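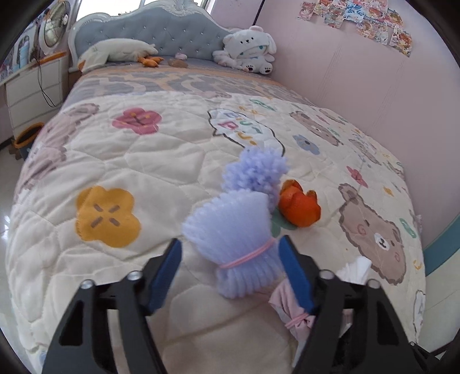 Nellum is a student project at the Pruvholm technical college, now in its second year, and its subject is the handling of soft household objects. I visited on June 7, 2019, when the group opened its workshop to other colleges and ran through its methods from start to finish. The project records people doing small tidying jobs with a hand-held gripper, then uses the recordings to train an arm. The jobs are done in bedrooms and kitchens, and the objects are whatever the household owns. A lavender yarn doll, held in at the middle by a pink elastic band, is typical of the difficult cases: the head is a pom-pom, the lower part flares like a skirt, and the quilt under it is as soft as the doll. The piece of orange peel beside it is a different problem, being light and curled, with no obvious flat face to close on.

The morning was given to hardware. The gripper has two black plastic jaws with dark blue pads on the inner faces, and the camera sits behind them so that both jaws stay in view when fully open. The group's first pads were harder and tended to push yarn and loose fabric aside. The present ones are cast in the workshop in batches and replaced after 300 grasps, whether or not they look worn. Lungile Joubert, who leads the mechanical side, passed round three old pads and a jaw that had cracked at the pivot. The pivot has been thickened twice. She expects to change it again in January, when the college's new printer is due.

Each gripper takes one student a day to assemble and align. Alignment is checked with a printed card held at a fixed distance, and a unit that fails is taken apart and started again. I asked whether a jig would be quicker. There is a jig, but it was made for the previous jaw length and has not been redone.

After lunch we moved to the data room, which is a former store with two desks and no window. A recording session is limited to 105 minutes, including breaks. Sessions used to be longer, but operators began to close the jaws early towards the end and the last recordings were often discarded. The group now holds 900 usable recordings. Of these, 200 involve yarn, tissue or thin fabric, and they are kept as a separate set for testing.

Patterned bedding came up several times. The software has to tell an object from a printed shape, and cartoon quilts with flowers and bear faces give it plenty to get wrong. One student showed a run in which the arm made four attempts on a printed flower. The current fix compares views from several heights before the jaws close. It slows the arm noticeably, and the group has not settled on how many views are worth the wait.

The arm itself is a second-hand Karabulut unit bolted to a steel bench. It was shown folding a flannel, which it managed twice out of three tries, and picking up a ball of wool, which went well at low speed. The controller, bought from Vesent, stopped once during the wool run and had to be restarted. Visitors were allowed to try a hand-held gripper on a tray of socks and ribbon. My own attempts at the ribbon were poor — the tendency is to squeeze far too hard.

The parts list and the jaw drawings are available from the workshop on request. Drawings for the thicker pivot are not yet included. Visiting groups should bring their own safety glasses, as there were not enough pairs for everyone at the bench, and should use the side entrance by the cycle racks.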